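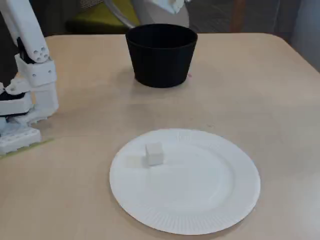
Last changed: April

cullonen-place – README and data card

Software and recordings for one tabletop task: a small white cube, a round paper plate, a black container, one white arm. The package holds the planner, the replay tool and 700 recorded episodes. Read the limits section before quoting a number from it.

What is in the package
planner/ – joint-space planner, forked from Hurnisell and trimmed
perceive/ – cube and rim detector, single color camera
replay/ – steps through an episode with commanded and measured joints side by side
episodes/ – the recordings, one folder each
splits/ – train and held-out lists, plain text

Running it
Install Bech first, then run setup from the top folder. Replay works without an arm attached. The planner does not, and the error it gives when the arm is missing is misleading: it complains about a bad config file. Check the cable before you edit anything.

Labels
Each episode carries a success flag. The flag is set by a script that looks at the gripper state and the last cube position, so it is a guess. We went through 205 episodes by hand and changed the flag on 70 of them. The corrected ones are listed in splits/checked.txt. The rest keep whatever the script said. Treat any success rate computed over the full set with suspicion, including ours.

Perception
A white cube on a white plate is a poor target for a color threshold, and the detector still uses one as its first stage. It leans on the cube's shadow more than we would like. Move the lamp and you will probably need to retune. The fluted rim of the plate also throws false hits; the filter in rim_mask.py removes many of them, and we have not measured how many it misses.

Limits
One table, one arm, one camera pose. Evberg, the learned policy trained on this set, does well on the held-out list, but that list comes from the same table, so we would not call the result generalization. The background has chairs in it. Nothing stops a policy from using them as landmarks, and we have not run the masking test that would tell.

Known problems
Timestamps drift between the camera and the joint log. The replay tool corrects for a constant offset only.
Nearly 2,791 frames have a repeated joint reading. They are kept in.
The planner treats the container as a solid cylinder, although it is wider at the rim than at the base. Low approaches get rejected for no good reason.

Pull requests are welcome if they come with a replay log.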